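Skemo Household Laundry Program
Tips for operators: recording folding examples at home and in the workshop

Revised 6/1/26

These tips are intended for operators who record laundry examples for the Skemo learning system. They supplement the safety sheet issued with each unit and do not replace it. Questions may be directed to Selma Kelmendi, program coordinator, or to the Prilwood workshop.

Preparing the surface

Choose a surface that is wide, level and padded if possible. An ottoman or a firm bench works well, as fabric grips a woven cover better than it grips a bare tabletop. Smooth polished tops allow light garments to skate away when a finger touches them, and the recording then shows a good deal of chasing and very little folding.

Vacuum upholstered surfaces before the first session of the day. Lint and pet hair are easily picked up by dark clothing. Colour matters as well: a grey or other plain cover makes the edges of most garments easy to find, while a patterned throw does the opposite.

Keep the wall behind the surface plain. Posters, mirrors and curtains that move in a draft should be taken down or tied back.

Choosing garments

Each operator should assemble a basket of 14 garments. The basket should mix weights and fabrics — cotton T-shirts, a heavy sweatshirt, a towel, sports tops and shorts in slippery mesh. New clothing straight from the package is not suitable until it has been washed at least once, as the factory creases guide the fold too strongly.

Sleeveless tops deserve particular attention. The armholes are wide, and a finger can pass through one and lift the wrong layer. Take hold of the shoulder strap close to the seam, and confirm that both layers are between the fingers before lifting.

Large printed numbers and lettering are stiffer than the cloth around them. They tend to crack if folded sharply many times over, so retire a printed garment to the reserve bin after 20 recordings. Wash printed items inside out, in cold water, and hang them to dry.

Starting an example

Garments should begin in a natural heap. Drop the item from elbow height and leave it as it lands. Operators sometimes straighten a sleeve or turn a hem before starting, and Edin Vidmar, who reviews the recordings, has asked that this stop. A system that has only seen tidy beginnings does poorly with an ordinary laundry basket.

If a set is being folded, the second piece may wait at the side of the surface, provided it does not overlap the first.

Moving the arms

Work slowly at the start of each grasp and at a steady pace afterward. Bring the fingers in low, with the opening facing the edge of the cloth, and close them only when the hem lies between them.

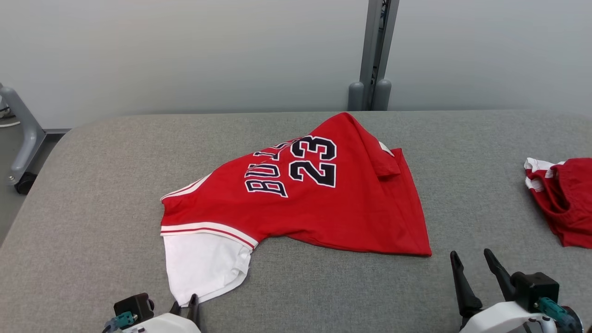

Where trim of a different colour runs along a hem or side seam, it makes a useful guide for lining up one edge with the other. Do not pull against the trim itself, which may be sewn with a lighter thread.

If a grasp fails, open the fingers, back away and try again within the same recording. Recoveries are valuable and should be kept. If the garment falls to the floor, end the recording and mark it as dropped.

Allow up to 2 minutes for each example. Take a break of 10 minutes after each full basket, and sooner if the wrists or shoulders are sore.

Care of the fingers and cables

Wipe the fingertips with a damp cloth at the end of the day. Fabric softener leaves a film that reduces grip, and Clakik pads in particular should never be cleaned with solvent. Check that cables are clear of the garments and of the floor wheels before switching on.

Labelling

Enter the garment type, main colour and fabric in the log before moving to the next item. Use the short list of terms supplied by Slavica Spahić. "Shirt" is too broad; "sleeveless jersey" or "long-sleeved T-shirt" is acceptable. Logs are collected on the last working day of the month. Replacement baskets and finger pads may be requested from the Prilwood workshop at the same time.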